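Mivisham Night Safety Project
Progress report to the Hauksdóttir Fund, second period
Prepared by Andri Aebischer, project coordinator
3/18/23

1. Purpose of the grant

The grant supports our work against theft and threats in the streets near the Gella transit station. In this period we had three tasks: to make reporting easier for residents, to train shop workers who close late, and to agree with the local police on how our information is passed to them.

2. Reporting line

The telephone line is now open every evening until midnight. In the period we received 200 calls. Most of them concerned broken car windows and stolen bicycles. In 19 cases the caller described a direct threat, and these were passed to the police on the same night, as the agreement requires. We do not yet know the result of all of them. The police inform us only when a case is closed, and for several we are still waiting.

The written form on our website was used less than we had planned. Residents told us that it asks for too many details on the first page. We have shortened it, and the new version will be online before the end of March.

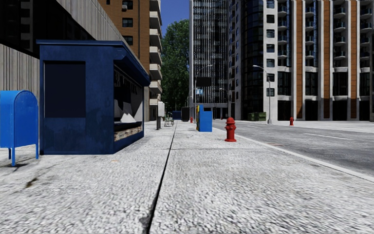 3. Training for late workers

We held six sessions, all of them in the meeting room of the Pikono building. The content was how to speak with an aggressive person, when to leave the counter, and what to write down afterward. The session on writing down was the most requested, and we repeated it once. Two shops on the north side did not send anybody. I have visited both, and one owner has promised to join in the next period.

The leaflet was printed in 2000 copies. A mistake in the telephone number was found before distribution, so the printing had to be done again. The printer accepted half of the cost. The other half was taken from the budget line for office materials, and I ask the Fund to confirm that this is acceptable.

4. Cooperation with the police

The agreement was signed later than foreseen. The open question was how long we may keep the names of callers. It is now settled that names are deleted after 30 days, unless the police ask for them in writing. Our monthly meeting is held at the station, and the minutes are attached to this report.

5. Comments from residents

We invited written comments on the draft of this report. 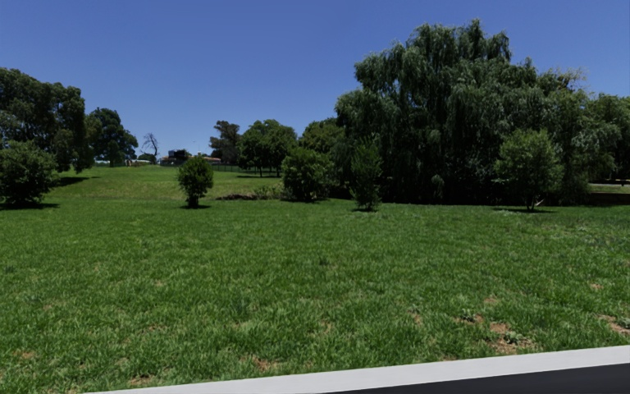

One resident wrote that she called the line twice about the same stolen bicycle and each time had to tell everything from the beginning. She asks that callers should get a reference number. We agree with her, and we will introduce such numbers in the next period.

6. Next steps

Put the new form online. Finish the visits to the shops on the north side. Send the corrected budget table to the Fund together with the receipt from the printer.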